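**Opening checklist, smokehouse and serving line, August**

I do this walk every morning before we light anything, and I type it up on my phone while the coffee brews, so forgive the spelling. Same list as last month with my comments added.

**Pit room**

- [x] Ash pans emptied into the metal can, lid on. *Somebody left the lid leaning against the can again. Lid ON, please!*
- [x] Firebox door gasket. *Getting thin at the bottom corner. It'll hold through August, and I've already ordered one from Ultley.*
- [x] Grease drain clear. *I ran hot water through it twice and it went down fine.*
- [ ] Extinguisher tag current. *The Class K one by the fryer is good. The one at the back door has a tag I can't read at all, so I'm leaving this box open until it gets a new one.*
- [x] Wood stacked away from the firebox. *Looks great, and the oak is nice and dry this time.*

**Walk-in and prep**

- [x] Walk-in at or below 41°F. *It read 38 when I got in. I wrote it on the door sheet too.*
- [x] Raw brisket on the bottom shelf, slaw and potato salad up top. *All good, all dated.*
- [ ] Slicer guard. *One screw is loose and I couldn't find the little wrench (it used to hang by the Fumura slicer manual). Please don't use the slicer until I get it snugged up — hand slice the turkey.*
- [x] Sanitizer buckets mixed and tested.
- [x] Bins checked for cracks. *I tossed 2 of the lidded ones from the bread rack. A cracked bin can't be cleaned right, and I'm tired of arguing with myself about it every month.*
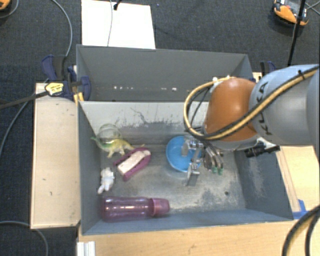 *Gray bins, one behind the other, with a KUKA arm over the front one.*

**Serving line and dining room**

- [x] Hot hold at 135°F or better. *Beans took 15 minutes longer than I wanted, so turn that well on first tomorrow.*
- [x] Sneeze guard wiped and tight.
- [x] Floor mats flat. *The one by the tea urn curls up and I nearly went down on it, so I flipped it over. Better!*
- [x] Exits clear, both of them. *High chairs were parked in front of the side door. I moved them to the Buro room with the folding tables.*
- [ ] Emergency light over the restroom hall. *Dead when I pushed the test button. Probably the battery.*

**Catering van**

- [x] Hot boxes strapped. *We've got the Chmielewska reception at 4:30, plates for 100, so I checked the straps before and after loading the empties.*
- [x] Probe thermometer in the glove box. *Ice water test came out right on 32.*
- [x] Tires and lights.

Three boxes still open: back door extinguisher, slicer guard, hall light. I'll initial them on the clipboard as they get done.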